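Kandisar Student Robotics Project
Interim Progress Report to the Nieminen Education Fund
Prepared by Sirkka Lahtinen, Project Lead

1. Summary of the period

The grant supports a two-semester course in which students plan, teach and record household tasks on a pair of robot arms. Enrollment at the close of this period stands at 31 students, against 33 at the start; both withdrawals were due to schedule conflicts. The teaching plan approved in January is being followed, with one change described in section 4.

Students have recorded 557 task attempts to date. Each attempt is entered in the course log with the operator's initials, the starting layout and the result as judged by a second student.

2. Work with household objects

The breakfast table unit opened this semester. Students work with cups, bowls and a toaster on a table marked with a tape grid, and they are graded on the written plan as well as on the motion of the arms. Paavo Aaltonen teaches the unit and has revised the worksheets after the first round of sessions.
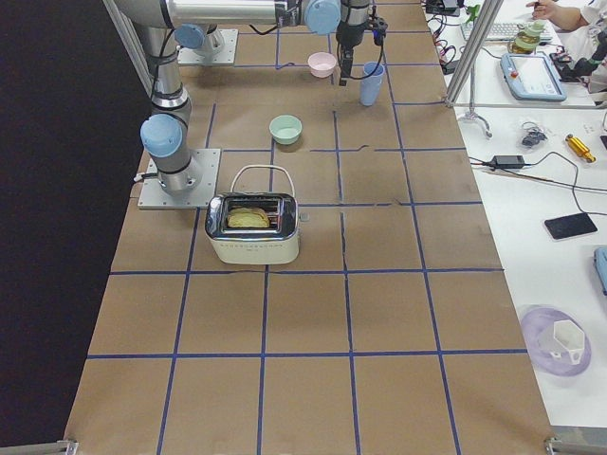
Do students need programming experience before they enroll?
None is required. The first weeks cover the basic commands, and students who already write code are paired with those who do not.

The Fund asked in its last letter how safety is handled. Every student completes a supervised orientation before operating an arm, and an instructor is present whenever the arms are powered. No injuries were reported in this period. One gripper cable was replaced under warranty by the supplier, Takitz, at no cost to the grant.

Cup handling was chosen as the first graded exercise. It calls for a straight approach from above and a controlled closing of the fingers, and students tend to underestimate both. Most teams needed more than one session to submit a plan that the instructor would accept.

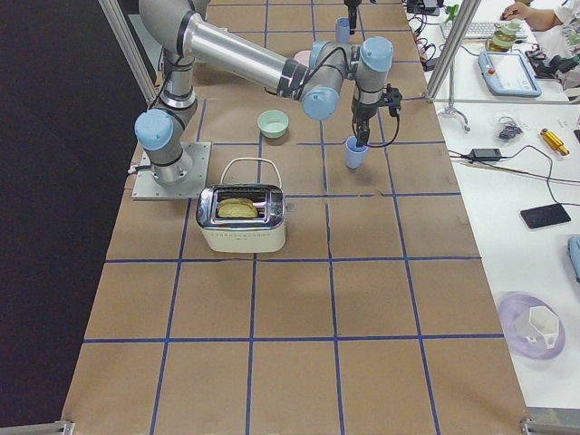
Breakfast table unit: gripper above a light blue cup, with the toaster and green bowl also on the table.

3. Two-arm exercises

Eino Hakala leads the two-arm exercises, which began four weeks later than planned. The delay came from the time needed to agree on shared rules for the space between the arms. Teams now submit a single plan covering both arms, signed by both operators, and may not alter one side without resubmitting the whole.

Attendance at these sessions has been good. Lenni Laitinen, a second-year student, has written a short checklist for new operators, and it has been adopted for the full course. 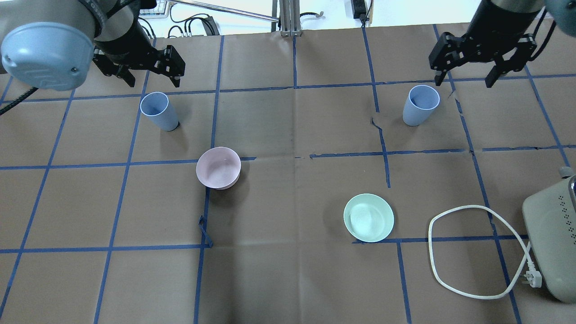
Two-arm exercise layout, with both grippers open and a cup near each.

4. Change to the teaching plan

The original proposal placed the unit on camera views in the second semester. With the agreement of the program office, it was moved forward. Students were writing plans from a side view of the table and then misjudging distances once they worked from the arm itself.

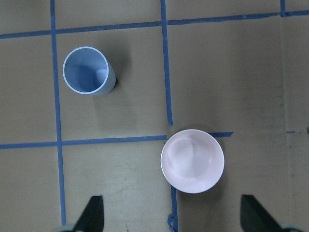 Aleksi Saarela prepared the revised camera unit and taught its first sessions. Students compare what a camera at the wrist shows with what they recorded in their plans. A tall cup seen from nearly overhead is reduced largely to its rim and interior, with only a sliver of the outer wall in view, and the pink bowl covers the point where the tape lines meet. Students are therefore asked to name the grid square of each object before they write any motion. Written plans have become shorter and easier to check under this rule.

5. Budget and next steps

Spending is within the approved amounts in all categories. Storage for recordings, supplied by Hatow, was billed in full this period and will not recur. We request permission to move the unspent travel allowance to consumables, chiefly paper and tape for the work surface.

The next period will cover the final team projects and the closing demonstration for families. A draft schedule will be sent to the Fund for comment before it is given to students.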